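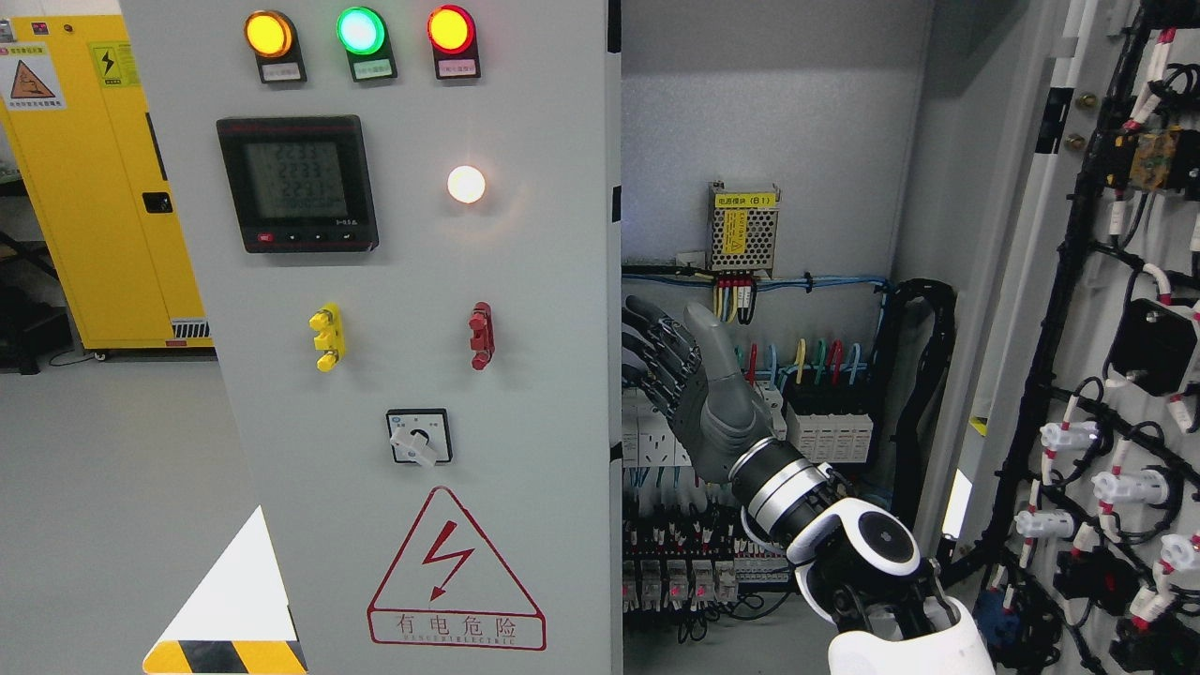

I have fallen for a gray metal box

2023-06-29

So it's week six of the evening panel course at Gumia and I've reached the stage where I bore people with it at dinner. You signed up for this by reading the blog, so you're getting the long version!

If you've been around since December you'll remember I swore I was done with classes after the upholstery thing. Then I saw the flyer in the library in Beserance, and it said no experience needed, and I have always wanted to know what goes on behind those locked gray doors you see in basements and pump houses. I'm 30 minutes away on the Bañez road if I don't hit the lights. Easy decision.

For the first few weeks we only worked on boards. Flat pieces of scrap with a rail screwed on, a few terminals, wire in, wire out, take it all off and do it again. I crimped 144 ferrules in one evening (my hand was a claw the next morning and I dropped a mug) and I would happily do another box of them. There's a little click when the tool lets go that I find very soothing.

But now we get to look at the real cabinets, and oh, they're good.

The one I like best has a row of three lamps across the top of the door, amber on the left, green in the middle, red on the right. I know that's ordinary. I know there are thousands of doors with three lamps on them. I still get a small thrill from that green one. Under each lamp are tiny white label plates in Chinese, and I've been working through those with a dictionary app and my very patient study notes. The lettering is so small that I end up with my nose close to the metal, which is a terrible habit around electrical equipment and I've been told off for it.

The meter

Below the lamps is a black meter with a little LCD, and it shows three rows of numbers stacked up. They look like 223 and a bit, all three of them. I love that they're nearly the same and not quite. On the boards we only ever measured one thing at a time with the probes, so having three readings sitting there in a column felt like luxury. I copied them into my notebook, then looked up what I had written last week, and that turned into a whole evening of reading about phases when I should have been doing laundry.

If you want to go down the same hole, start with what the difference is between measuring from a line to neutral and measuring from one line to another. It took me three tries and a lot of drawing triangles. My notebook has a page that is nothing but triangles.

There's also a round white light next to the meter that is REALLY bright. It throws a glow right over the paint around it.
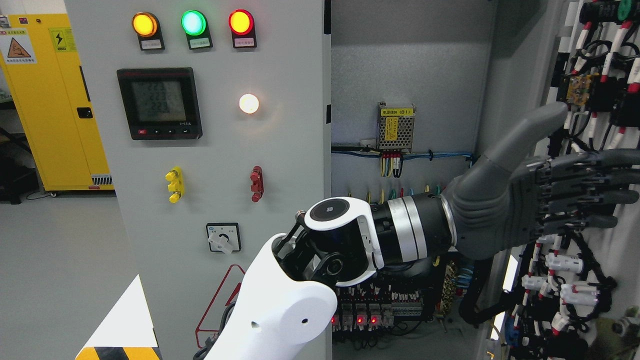
And then you get to the inside, where I could spend the whole two hours. The door side is all about being readable from a few feet away, everything spaced out and lined up. Behind it there's the gray back plate with the wires coming down in their colors, red and yellow and black and blue, and it's so much denser. I had expected a mess, I think because the only wiring I'd ever seen up close was behind my own TV. A cabinet has rules! Things go on the plate in an order, somebody planned where each bundle would drop, and once you start to see the plan you can follow a color along with your eyes and guess where it's headed before you find it.

My guesses are wrong a lot. I was completely sure about one blue bundle and had to go back to the drawing and start over from the top. Still fun.

Low down on the door is a rotary switch with a white knob in a square black-and-white surround. I have strong feelings about knobs (see the stove post) and I'm very pro this one. It's a chunky, sensible shape, and you can tell which way it's pointing. Above it are the yellow terminals on one side and the red ones on the other, set at the same height, which pleases the part of me that straightens picture frames in other people's houses.

Under all that is the red triangle with the lightning bolt, and the words 有电危险. First four characters on the whole cabinet that I could read without the app! Word for word it comes out as something like "there is electricity, danger," and I like how direct that is. The English under it says DANGER ELECTRIC, in that order, and I've started saying it around the apartment in a movie-trailer voice. Toaster's on. Danger electric.

There's a yellow metal cabinet standing behind it too, with its own warning stickers. Between that and the black-and-yellow striped edging down in the corner it's a very cheerful part of the room. If I ever redo my hallway I may steal the palette. 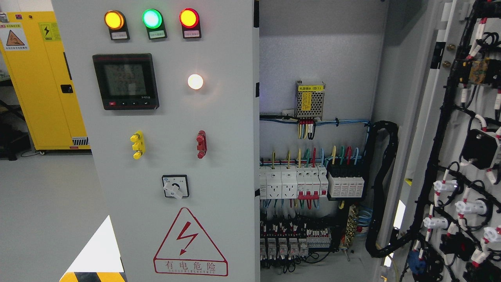 My favorite cabinet with the door open. The silver module with the yellow label is the power supply.

That yellow label was the other thing I managed to read on my own, by the way. 电源模块 is "power supply module," and then it says (B1) after it. I was so pleased that I wrote it on a sticky note and put it on the fridge, next to the one for "terminal" that I keep getting wrong.

The case on the module is mesh, all little holes, and I'd assumed that was for looks until we did the lesson on heat. Power supplies get warm, and they like air around them. So do I.

A few things for anybody thinking of taking a course like this. Bring reading glasses even if you think you don't need them. Get your own wire strippers after the second week, when you know what size handle you like. I bought mine from Eline, the tool shop by the station, and they let me try every pair on the wall. Eat beforehand. And label your practice wires the first time, at both ends, even if it's only a scrap board and you're certain you'll remember. I was certain too, and I lost most of an evening to it.

Next week we're on drawings, reading them and then making our own from scratch. My locker code for the rest of the term is 1337 — no, it isn't, but wouldn't that be great — and I've already sharpened my pencils. I also have to write a one-page explanation of a selector switch in plain words, so if you have a teenager who can tell me when I'm being boring, please lend them to me.

The sofa update is coming on the weekend. It has legs again.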